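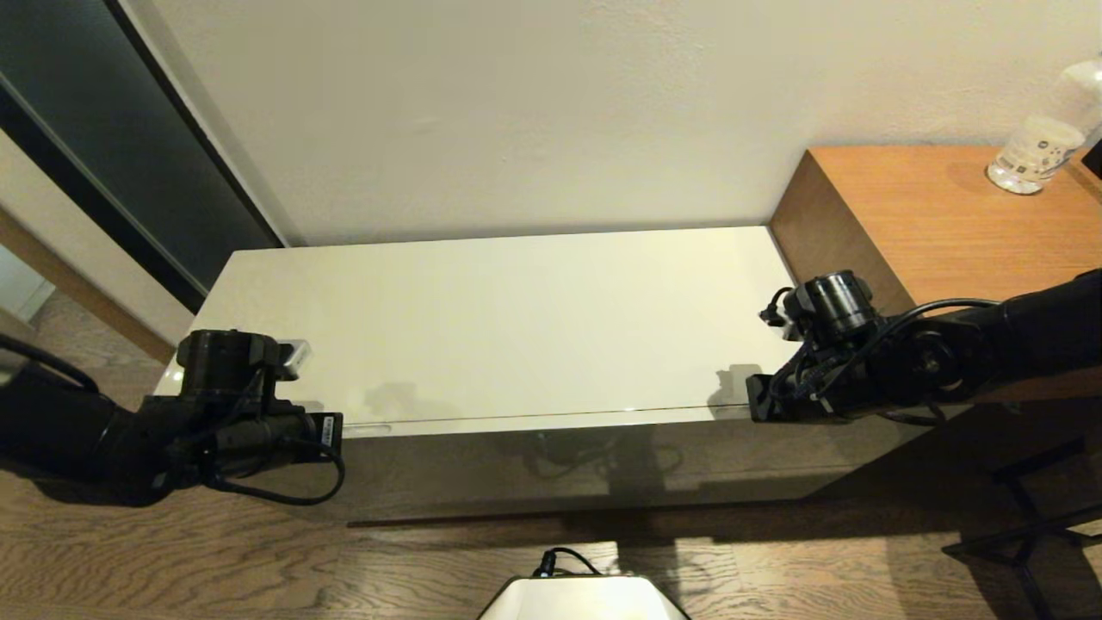 Search this book Enter a keyword
Home Contents Chapters Glossary Instructor Resources

Chapter 15
Can It Do the Dishes? Machines and Everyday Chores

Every few years somebody promises that the household robot is almost here. The promise is older than most of the people reading this book. A machine will fold the shirts, wipe the counters, put the pans away and never complain. In shops and small factories the pitch is much the same, with bins and cartons in place of shirts.

This chapter asks what such claims are worth. You have already studied how arms are built and how they are told to move. Now we turn to the work itself, and we begin with a warning: a chore that looks simple to you may be a long string of hard problems.

Take the job of putting something away in a cabinet. You find the handle, pull, make room, set the thing down, close up. At home you can do this while talking on the phone. A machine has to work out where the door or drawer begins, and a glossy front can make that harder by throwing back reflections of whatever is nearby. It has to pull hard enough to open the drawer and gently enough to leave the drawer on its rails. Then it has to do the same thing in the next house, where the handles are different.

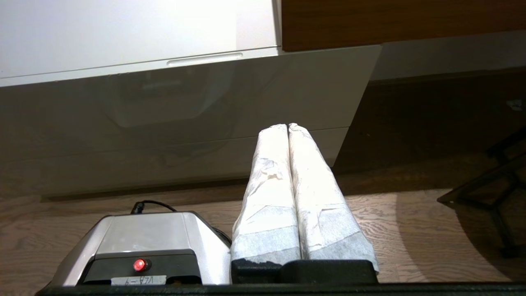 Department of Applied Automation — Rivholm Technical College

A slim slot cut into a white drawer front gives a gripper very little to hold. People hook a fingertip in and pull without thinking. Stiff fingers need to arrive at nearly the right spot, at nearly the right angle, and a power cable or a chair leg in the way can spoil the approach. Soft, wrinkled wrapping brings a different kind of trouble. Paper gives when it is squeezed, and the shape you planned to grasp may not be the shape you end up holding.

Mirta Escobar, who wrote the lab exercises for this chapter, makes her students ask four things of any demonstration. How many tries were there? Who set up the room? Who cleaned up afterward? What happened when an object was moved two inches to the left? Most promotional videos answer none of these.

Consider the Pasow trial, which you will work through in Section 15.2. The team logged 814 attempts at putting small items away. Its summary praised the speed of the best runs — and left out how often a person had stepped in to help. A machine that needs a helper standing by may still be useful, but it hasn't taken the chore off anyone's hands.

None of this means that progress is fake. Arms are cheaper than they were, and some narrow jobs on the shop floor are handled well. Our complaint is with the jump from one drawer to every drawer. Before you start Section 15.1, pick a chore you do at home and spend 20 minutes writing down each step, including the ones you would normally skip.

Related sections
15.1 What Counts as a Chore?
15.2 Reading the Pasow Trial
15.3 Case Study: Packing Work at Plukholm
15.4 Hailu and the Cost of Supervision
Lab Exercise: Handles, Slots and Knobs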